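Tue 28 July
By Obsa Lencho

A right to compensation is worth what it costs to enforce. Lawyers accept this readily when they speak of other fields, and less readily when the right is one they have spent years defending in argument. The present rules on interest in public law damages claims offer a good test of that willingness. They are short, they are old, and they take from successful claimants a large part of what the court has just awarded them.

The position can be stated simply. Where a public authority has acted unlawfully and a person suffers loss, the court may order the authority to make the loss good. Interest, however, runs from the date of judgment. It does not run from the date of the loss, nor even from the date on which the claim was filed. A claimant who waits years for a hearing receives the sum that was lost at the start, and nothing for the years between.

The decision in Zeleke illustrates the effect. The claimant ran a small repair business in Plirstead and was refused a license on grounds the court later found to have no basis in the governing statute. Her premises closed. The court accepted that the breach was serious, that the rule infringed was meant to protect persons in her position, and that the loss followed directly from the refusal. She recovered in full on every head of loss she had pleaded. By the date of judgment, 108 months had passed. Paragraph 116 of the judgment disposes of interest in two sentences, the second of which records that the court has no discretion in the matter.

That paragraph was correct as a statement of the law. The criticism offered in this essay is directed at the legislature, which has had several occasions to revisit the rule and has declined each of them.

Three arguments are usually advanced in its favor. The first is that public funds need protection from open-ended liability. The concern is a proper one, but interest is not open-ended. It is fixed by rate and by time, and the authority has more control over the second than anyone else in the proceedings. An authority that admits an obvious breach at an early stage will pay little. One that contests every point, loses, and appeals will pay more. It is difficult to see why the public purse is better protected by a rule that makes delay free of charge.

The second argument is that courts may already take the passage of time into account when they assess the loss itself. In theory they may. In practice, as Civoro showed, a court that does so risks reversal. The trial judge in that case added a modest uplift to reflect the fall in the value of money. The appellate court removed it, holding that an uplift of this kind was interest under another name — and so it was.

The third argument is historical. The rule was adopted when claims against public bodies were few and were generally heard within a single term. Nearly 3000 such claims are now pending in the first instance courts, and no one expects a single term to dispose of them. A rule whose cost was once trivial has become a real deduction, applied to every award and heaviest where the claimant has waited longest.

The burden is also uneven. A company of the size of Flurneck, which brought its own claim over the withdrawal of a transport concession, can borrow against an expected award or absorb the loss. An individual who has lost a livelihood can do neither, and will often settle early for a sum well below the value of the claim. Settlements of that kind do not appear in the law reports. They are nonetheless the most common result of the present rule.
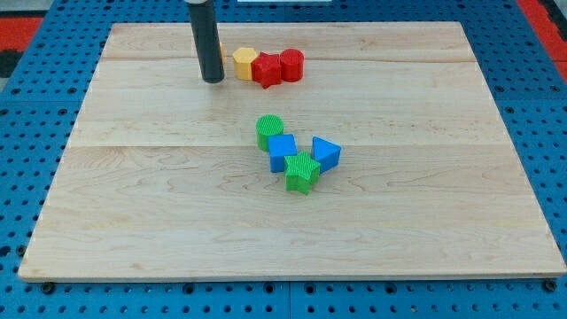 Abrehet Nigatu takes a different view, and wrote in response to an earlier draft that the case for reform is stronger on fairness than on principle. Interest from the date of loss, in her view, assumes that the date can be found, and in licensing cases it often cannot. Profits are lost gradually, and a court asked to fix a starting point will hear expert evidence on that question alone, at a cost the smaller claimant is least able to bear. She would prefer interest from the date of filing, which is certain and requires no evidence.

The objection has force. A rule based on the date of filing would leave some loss without a remedy, but it would be simple to apply and would reward claimants who act promptly. It could be enacted by amending a single section of the existing statute. If the choice lies between that reform and another 20 years of the present rule, it should be accepted, with the date of loss kept for cases in which the parties agree on it or a document fixes it beyond dispute.

The ministry's consultation, opened in April, does not mention interest at all. It deals at length with filing fees and the format of electronic bundles. Those who respond to it are free to raise matters outside its terms, and should do so before it closes.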